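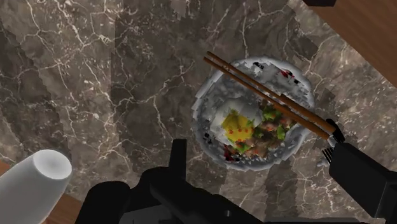 图7-1 Ziva 餐桌任务包,饭碗与筷子场景,俯视渲染图

第七章 买来的仿真:怎样评一套任务包

本章要点
任务包里到底装了什么
接触、渲染、判定,分开看
试用期怎么安排
合同和导出格式
写一份别人能用的评测记录

7.1 先说为什么要单开一章

前面六章都是自己搭。自己写场景文件,自己调摩擦,自己写成功判定。学一遍很有必要,以后未必天天这么干。多数实验室到了做题目的阶段,场景是买的,或者按年订的。买之前要评,买之后还要评,每次升级再评一遍。

这件事教材里很少讲。同学们到了项目组,第一周往往就被派去“看看那个包好不好用”,然后交上来半页纸:界面不错,画面挺真,建议购买。没法用。采购的人不知道买了能干什么,做算法的人不知道哪些任务能信。

本章拿 Ziva 做例子,从头到尾走一遍。Ziva 是 Prernport 出的桌面操作仿真套件,主打厨房和餐桌,按席位收费,另有教学许可。选它是因为我们手上有教学许可,也因为它的毛病和长处都比较典型。换成别家的产品,步骤照搬,结论不能照搬。

本章评测记录的底稿由 Jabari Bakilana 和 Kipchumba Nyanda 在 Lagos 完成,版本冻结在2026年5月9日。之后厂商改了什么,本章不管。读者拿到的版本多半更新,数字对不上很正常,自己重测。

7.2 包里有什么

厂商的目录页写的是263个任务。先别激动。

打开任务清单,按物体和动作归并一下,马上会发现很多任务是同一个底子换了桌面材质、换了碗的位置、换了光照。这种做法没有错,做随机化训练本来就需要。问题在于“任务数”这个词。评测记录里要把两样东西分开写:独立的任务逻辑,和同一逻辑下的变体。厂商不给分类表就自己分,费一个下午,值得。

分的时候按什么标准?我们的做法:成功判定函数相同、涉及的物体类别相同,就算一个逻辑。桌面从木头换成大理石,算变体。碗里的饭菜换一种,也算变体,除非饭菜参与判定。图7-1那碗饭,米饭、鸡蛋、青菜、肉块,看着热闹,在筷子任务里只当背景,不参与判定。换成一碗面,判定函数一个字不用改。

再看机器人模型。Ziva 自带几种夹爪,缺省的一种叫 Gurkar,平行指,黑色外壳。模型文件里有碰撞体、视觉网格、关节限位、执行器参数。四样都要打开看,视觉网格和碰撞体尤其要叠在一起看。很多包的视觉网格做得极细,碰撞体却是几个方盒子一拼,指尖那块差一点点,拿杯子没事,拿筷子就完了。

还有传感器。俯视相机、手腕相机、关节读数、指尖力。力的读数要问清楚:是求解器直接给的接触力,还是滤过的?文档里没写的,发邮件问。邮件的回复存下来,附在记录后面。

最后是示范数据。有的包附赠遥操作示范,有的单卖。Ziva 是附一部分,其余另买。附赠的那部分先回放一遍,看能不能复现到同一个终态。复现不了的示范,用来训练会出什么事,第五章讲过了。

7.3 为什么拿筷子当试金石

评测时不可能把所有任务都细看。时间不够,也没必要。挑三个就行,挑得好比挑得多重要。

我们挑的三个:搬杯子,叠盘子,拿筷子。搬杯子是底线,这个都不稳就不用往下测了。叠盘子看多物体接触。拿筷子最刁。

刁在哪里,说细一点。

筷子细长,两根并排,质心离手远。夹在尾端的时候,指面和木头之间只有很小一块接触,力矩却不小,稍微松一点筷子就绕着接触点转。仿真里这个“转”能不能出来,取决于求解器有没有考虑扭转摩擦。很多求解器缺省把它关掉,图的是快。关掉之后会看到两种怪现象:要么筷子像涂了油,一抬就垂下去;要么碰撞体给了太多接触点,筷子像焊在指头上,怎么甩都不掉。两种都不能用来训练。

再就是筷子架在碗上。像图7-1那样,两根斜着跨过碗口,筷身下面是碗沿。碗沿是曲面,多数包用凸分解处理,一圈切成若干小块。切得粗,碗沿就成了多边形,筷子落在棱上会自己滑到下一个面。肉眼在渲染图里看不出来,因为视觉网格是圆的。办法很简单:把筷子摆好,机器人停住,什么都不动,放着仿真跑,记录筷子位姿。应该不动的东西动了,就是问题。

我们管这个叫静置测试。每个任务都该先做静置测试,再做别的。顺序不要反,反了后面所有的失败都说不清是策略的错还是物理的错。

还有初始状态的问题。夹爪离筷子很近的时候开局,碰撞体之间有没有重叠?重叠了,第一步求解器会把它们猛地弹开。有的包用预热步掩盖,开局前偷偷跑几步,等东西弹完了再交给用户。Ziva 有预热步,可以关。评测时关掉。看清楚了在打开。

7.4 画面:真不真先放一边

学生交上来的评测,篇幅一半在夸画面或者骂画面。可以理解,画面最容易看见。

要问的是别的。第一,画面里的东西和物理状态对得上吗?第二,同一个状态渲染两次,结果一样吗?第三,把材质换掉,任务的难度变没变?

图7-1的桌面是大理石,白色细纹又密又乱。对人来说,这只是一张好看的台面。对用图像做输入的策略来说,一堆细长的亮线,斜着走,和筷子一样是细长条。如果策略是拿纯色桌面训练的,换到这种台面上,检测筷子边缘的那几层可能就乱了。这是好事还是坏事?看用途。做鲁棒性测试,要的就是这种台面。做第一轮调通,别选它,给自己找麻烦。

台面上还有几条隐约的矩形色带,暗处的边缘发块,像是贴图拼接或者分辨率不够留下的。这种痕迹要记下来,原因可以先不下结论。碗边也有类似的毛糙,沿口一圈带细碎的灰黑点。要紧的地方在这里:神经网络很会抄近路,如果某个贴图瑕疵总和某个任务一起出现,它就会认瑕疵不认物体。随机化做得好,瑕疵会被打散;随机化只换颜色不换贴图,瑕疵会一直跟着。查一查变体列表,看贴图是不是真的换了。

遮挡也要看。夹爪靠近物体的时候,从上往下看,黑色机身会占掉画面一大块。真机上也这样,所以不能算缺点。但是要检查判定函数用的是物体真值位姿还是图像,如果是图像,遮挡一来判定就可能失灵。Ziva 用真值位姿。好。不过学生自己改判定的时候常常改成图像的,改完忘了遮挡这回事。

7.5 判定函数:逐行读

一定要逐行读。不长,每个几十行的样子,读得完。

读的时候拿一张纸,左边写判定函数检查了什么,右边写人会怎么判。两边对不上的地方圈出来。

拿筷子任务为例。缺省的判定是:筷子离开碗沿,高度超过阈值,保持一小段时间。人会怎么判?人还会看两根是不是一起拿起来的,碗有没有被带翻,夹爪有没有撞桌子。缺省判定一样都没查。于是出现这种情况:策略学会了用指侧把一根筷子撬起来,弹到空中,恰好在高处停够了时间,成功。回放一看,满桌狼藉。

这类漏洞在第六章叫奖励漏洞,这里叫判定漏洞,道理相通,后果不一样。奖励漏洞坑的是训练,判定漏洞坑的是报告。报告上写着成功率很高,买家信了。

我们给筷子任务加了碗的位姿检查和第二根筷子的检查,重新跑自带的基线策略。成功率掉了。掉多少和随机种子有关,本章不给数,配套网站上有脚本,自己跑。要留意的是排名:三个自带策略里,原来排第一的那个加了检查之后不再是第一。判定函数一改,排名就变,说明原来的排名不该写进论文。

阈值也要动一动。高度阈值上调一点、下调一点,成功率应该平缓变化。如果轻轻一碰就大起大落,说明大量的回合都卡在阈值附近,这个任务的成功率基本是阈值说了算。

7.6 试用期怎么安排

厂商一般给试用。长短不一,Ziva 的教学试用到期自动停,不能续。所以第一天就要有计划。下面是我们用的顺序,学生可以照抄,也可以改。

安装。从零开始,找一台没装过的机器,严格按文档来。计时。我们装到能看见第一个场景,用了大约40分钟,其中一大半耗在显卡驱动上。安装时的每个报错都截下来。别靠记忆,装好之后人会忘得很快。

静置测试。前面讲过了。三个任务都做。

确定性测试。同一个种子跑两遍,逐步对比状态。要求逐位相同。做不到的,问厂商哪一部分不确定,并行求解?渲染线程?问清楚了写进记录。

速度。分开量:只跑物理多快,带上相机多快,多环境并行多快。厂商给的速度几乎都是只跑物理、最简单的场景、最好的显卡。带一碗饭菜的场景,网格面数上去了,渲染慢得很明显。只报一个数的速度没有意义,要报条件。

判定函数。逐行读,改,重跑。

导出。把一个场景、一段示范导出来,导进你们组实际用的框架。能导出和能导进去是两回事。单位、坐标系、四元数顺序,每次都有人栽在这里。

支持。故意问一个难一点的技术问题,看多久回、谁回、回得对不对。我们问的是扭转摩擦的缺省值,回信里给了参数名和文件位置,没有套话。这一项给了高分。

试用快结束的时候留出时间写记录。别等停了再写,停了就打不开了,想补一张图都补不了。

7.7 合同里容易漏的几条

学生不签合同,但是学生写的东西会被签合同的人看,所以要知道看哪里。

导出的示范数据归谁。用这个包生成的数据训练出来的策略,能不能公开权重。论文里的渲染图能不能用,要不要署名。教学许可能不能转科研,要不要补差价。席位是按人算还是按机器算,学生毕业了席位能不能换人。版本能不能锁定。

最后一条特别提一下。做长期对比实验,中途被强制升级,前后结果就接不上了。Ziva 允许锁定版本,安装包要自己存,厂商不保证旧版本一直能下载。每年九月新学期开学,我们会检查一次存档还在不在,能不能装起来。也建议读者这么做。

价格本章不列。变得太快,而且教学、科研、商业三档差别很大。去要报价单,报价单上写明含不含示范数据。

7.8 评测记录写成什么样

格式不限,内容有底线。

写明版本、平台、显卡、驱动。写明测了哪些任务,没测哪些。没测的不要评。写明改了什么:改过判定就贴改动,关了预热就说关了。每个结论后面跟证据,脚本也行,曲线也行,回放文件也行。好话也要有证据。

配图要挑能说明问题的。渲染图可以放,放的时候写清楚是渲染图,哪个相机,哪个变体。别拿仿真的图混在真机的图里,读者分不出来,尤其是缩小印成黑白之后。

语气平实一些。“极其逼真”“非常流畅”这种话删掉。换成:在某某条件下每秒多少帧;筷子静置多久、位移多少。读的人自己会判断流不流畅。

结论分对象写。给采购的:买不买,买哪一档,缺什么。给做算法的:哪些任务可以直接用,哪些要先改判定,哪些别碰。给后来接手的人:坑在哪儿。三段,各写各的,别混着写。

本章后面各节按这个格式展开。7.9节讲接触参数怎么读、怎么改,会用到第三章的摩擦锥,忘了的先回去翻。7.10节给出筷子任务改过的判定函数,附逐行注释。7.11节把 Gurkar 夹爪的碰撞体重做一遍,再跑静置测试,看差别在哪里。配套代码按节编号,下载之后先跑检查脚本,版本不对它会提示。

7.9 接触参数

先找到配置文件。装好之后在任务目录下面,每个物体一份,夹爪单独一份。同一对接触,两边都写了摩擦系数的时候听谁的?不同求解器规则不一样,有取大的,有取平均的,有相乘的。Ziva 的文档写的是取大,我们拿斜面试过,和文档一致。筷子的系数写得再低,只要指面写得高,结果就由指面决定。很多同学调了半天筷子,发现一点没变,原因就在这儿。

所以调参从指面开始。先固定筷子和碗,只动指面的滑动摩擦,从低往高,每次做一遍提起再静止的动作,记下筷子的转角。曲线画出来以后,再去打开扭转摩擦,重复一便。两条曲线放在同一张图里比较。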